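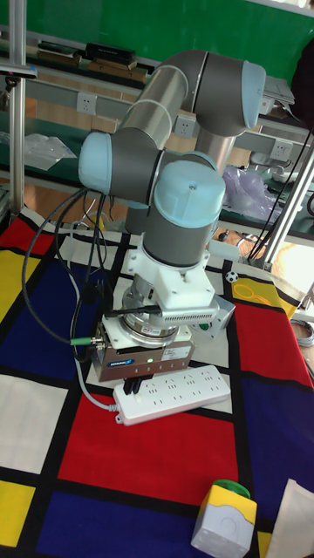 Tierney Dash Camera and Parking Guard
by Astard

Most of us only think about theft once it has happened to us, or to the neighbor two doors down. A car is taken from in front of a bakery while the driver is inside paying, or a window is broken in a parking lot and there goes the laptop bag, and by the time somebody takes your statement you find you can't remember whether the man had a cap on or which way he ran. The Tierney was made for that kind of day. It sits behind your rearview mirror, it keeps its eye on the road while you drive, and it goes on keeping watch after you have locked up and walked away.

We have been selling car alarms, steering locks and trackers for a good long while now, and customers kept asking us for a camera they could put in themselves and then forget about. We tried over a dozen before we settled on this one. Some had a beautiful picture and a mount that let go in the heat. Others wanted an account, a password and a monthly payment before they would record so much as your own driveway. The Tierney asks for none of that. You plug it in, set the clock, and off you go.

How it works

While the engine is running, the camera records in short clips and saves over the oldest ones when the card is full. If it feels a hard knock or very sudden braking, it locks the clip so it can't be erased. You can also press the big button on the front to lock a clip yourself, which is handy when you have just seen something (a hit and run, say, or somebody driving like they are being chased) and would like to be able to show it to the police later on.

With the engine off, the parking guard takes over. It sleeps until the car is bumped or somebody comes up close to the windshield, and then it wakes and records. The guard will stay on for up to 48 hours before it shuts itself down to spare your battery.

What comes in the box

Tierney camera with windshield mount
Rear window camera and long cable
Memory card, already fitted
Power cord for the 12-volt socket
Hardwire kit for the parking guard
5 cable clips
2 window stickers
Printed guide in English and Spanish

A word about the stickers. Plenty of people leave them in the box, and I do wish they wouldn't! A thief looking down a row of parked cars will often pass over the one that says it is recording, and a broken window you never had to sweep up is worth more to you than the best video in the world.

Putting it in

The camera itself takes a few minutes. Clean the glass well, let it dry, press the mount on firmly and leave it overnight before you hang the camera from it. The rear camera takes longer, because the cable has to be tucked under the headliner, and I'd set aside an afternoon for it. The hardwire kit goes to your fuse box. If you have never worked around one, please have a mechanic do it for you, or bring the car to our shop on Tarnero Street and we will fit it while you have a coffee.

If you need to hand over a video

Take the card out as soon as it is safe and put a spare in its place. Copy the clip to a computer and leave the original alone, with no trimming or renaming. Write down the time, the street and whatever you remember while it is still fresh. The laws on recording sound inside a car are different from place to place, so the microphone comes switched off and you can turn it on from the menu if you want it.

Goes well with

The Okis steering lock, in yellow or black, and the Okis keyless pouch, which keeps your key's signal from being copied through the front door.

Warranty and returns

The Tierney is covered for 2 years, parts and labor. If you have any trouble, write to the shop and ask for Urszula Rutkowska. She looks after every return herself and will most likely call you back the same day.

Page last updated 3 December 2020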